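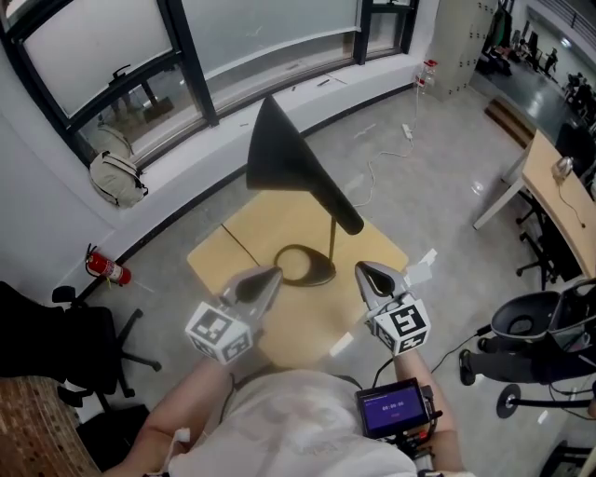
Home & Shop Automation > General Discussion

Thread: Can any machine do ordinary chores yet?

benchdog_asanka
I run the finishing room at a small lamp repair and resale shop in Mirnunville. Last month the owner asked me to look into whether we could get a machine to do the dull part of the job: pick a lamp up off the table, turn it, wipe the base, move the shade to where it should be, put it on the shelf. We do 60 lamps in a good week. I have been reading for two weeks and I still can't tell what is real. Half of what I find is a sales video and the other half is people saying it will never happen.

So a plain question for people who have had their hands on this stuff. Black shade, thin stem, flat base, cord hanging off it. Can a pair of two-finger grippers deal with that on their own, today, without me standing there?

jintana_o
Short answer, no. Longer answer, parts of it.

Getting hold of a base that sits flat on a table is harder than it looks. There isn't much for the fingers to get under. A person tips the lamp by the stem with one hand and slides the other underneath and doesn't think about it. With hand-held grippers a person can do it too, once they get used to the pads. Getting a machine to do the same thing from those recordings works some of the time, on that lamp, on that table.

The cord is the bigger problem. It drags and catches, and it pulls the lamp a little when you turn it.

prieto_shopfloor
I disagree with most of that. We have had one arm at Prieto since January and it loads small parts six hours a day. It doesn't get tired and it doesn't call in. People on this board talk like nothing works because they tried one thing in a garage.

jintana_o
Small parts out of a tray that is always in the same place. That has worked for years and I never said it didn't. Asanka is asking about lamps that come in every shape with a cord on each one. Those are two different jobs.

prieto_shopfloor
So hold the lamp in a fixture. Coil the cord and clip it before it gets to the station. Then it is the same job.

benchdog_asanka
I thought about that. Clipping the cord and setting the lamp in a fixture takes me most of the time I would spend wiping it. I timed it on 14 lamps. I saved a few seconds on the tall ones and lost time on the short ones.

dayana.nava
This is what I run into at home as well. I bought a Sostton floor unit for my mother's place and it does the floors fine, but only after somebody picks up the shoes, the cords and the cat's dish. The picking up was always the chore. Running a vacuum over an empty floor takes ten minutes.

What I would pay for is something that puts things back where they go. I would take it slow. It could have all night.

bustska_user6
"It could have all night" is the right way to look at it, I think. I worked on a test at Bustska where the machine folded dish towels. A person did one in a few seconds. The machine took over a minute and dropped plenty of them. But if it starts when you go to bed and you wake up to a stack of towels, who cares how long it took.

dayana.nava
I care if it knocks a lamp over at 3 a.m.

bustska_user6
Fair. Towels don't break.

brisa_t
I have spent a fair number of hours with hand-held grippers on a table like that, so I can say what it's like from the person's end. You have one in each hand and you work only through the fingers. After the first hour your forearms ache. The first thing you find out is how much you normally feel through your fingertips. A tilted lampshade will shift when you push on it, and by hand you feel it start to go. Through the pads you mostly see it, and by then it has moved.

I did 200 tries on one kind of task. The last ones were a lot better than the first. So the tool can do it with a person behind it. The machine still doesn't have the judgment, and I don't know how many more tries that takes.

prieto_shopfloor
If a person can do it with two fingers, then the hardware is good enough and the rest is practice. I'd call that good news.

jintana_o
It is good news. It also isn't something Asanka can buy this fall and bolt to a bench. Both are true.

consuelo_tovar
Brisa's aunt here, I do alterations and have no stake in this. In my shop the machine that paid for itself was a better steamer. Has anybody asked whether the wiping could be made quicker with a turntable and a decent cloth?

benchdog_asanka
That is the most useful reply so far, and I say that with thanks to everyone else. We don't have a turntable. I will try one before I talk to the owner again.

jintana_o
Put a foot stop on it so the lamp doesn't keep swinging. And hang the cord from a hook over the bench.

prieto_shopfloor
Still think you should get a quote for an arm. A quote is free.

benchdog_asanka
I got one. It's more than the van.

Search this forum Enter keywords Go

Comments (3)

Reader comment - M.
We tried the hook for cords in our repair room after reading this. Works well with light cords. Heavy old cloth-covered ones still slide off.

Reader comment - tallboy
Did the turntable ever get bought? The thread just stops.

Reader comment - benchdog_asanka
Yes, a used one. The tall lamps wobble on it, so I still do those by hand.

Last updated: Thursday, September 21, 2023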